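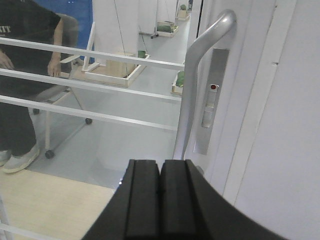
Filed under: Doors & Windows / Work Spaces

We've been in the new unit at Corlow since February, and the thing I get asked about most is the glass door. So a few posts on it.

It's white, white frame, horizontal white bars across the glass. The bars were here when we moved in. I wanted them off. Beatrice Mollel, who sits closest, wanted them kept. They stayed.

I've come around on them. People used to walk into the glass at our old place on Pryor Street. With bars you know something is there.

The handle is the part I like. Silver lever, curved over at the top like a hook, with a long narrow lock plate. You can open it with an elbow when you're carrying coffee.

There's a small red dot on the lock plate. Visitors always ask me about it. I ask them to leave it alone and use the handle.

Fingerprints show on the silver. A dry cloth gets most of them off. Don't use the spray we use on the glass - it leaves streaks on metal and then you're wiping it twice.

Quote for replacing the whole door with a plain one was $687, and that was before labor. Brijesh Kandpal got the quote and we both agreed to spend the money on chairs.

Chairs are gray, tall backs, white bases. They go well enough with the door. One problem is that they drift. By late afternoon there's always one parked near the door and someone has to roll it back.
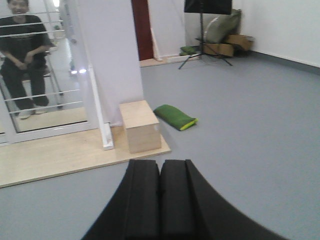
By Kerubo Biwott | July 5, 2022

Next, the plywood. The low platform by the glass is ours. It's pale plywood, laid flat on the floor, and it gets more comments than the door does.

It came from Vulero, cut to size. They were off by 11 millimeters the first time and recut it without an argument. I'd order from them again.

I haven't put any finish on it. Bakari Mfaume says clear matte varnish, Nesma says oil. I'm leaning toward varnish because I don't want to redo it every year.

The light wooden box lives at the end of the platform, up by the white wall. I've thought about screwing it down and decided against it. I like being able to move it when I sweep.

Sweeping, by the way. The gray floor hides dust very well, so you have to do it on a schedule. I do the whole stretch to the far corner and then go along the front edge of the plywood with a hand brush.

The bottom rail of the glass is the other dust trap. It's just above the platform and it's awkward to reach. An old paintbrush works. Go gently along the dark gasket at the bottom of the pane, and don't pull at it with a rag.

Someone asked if the bars make the glass harder to clean. Yes. It takes me more than 3 times as long as a plain pane would. I do it with a narrow squeegee and a towel over my shoulder.

A few of you wanted to know about glare. Lights do show up as bright spots on the white frame. It bothered me for a week and then I stopped seeing it.

Still to do: varnish, a better doormat, and a wall hook from Troditz that has been on back order for ages. I'll post again when the varnish is on.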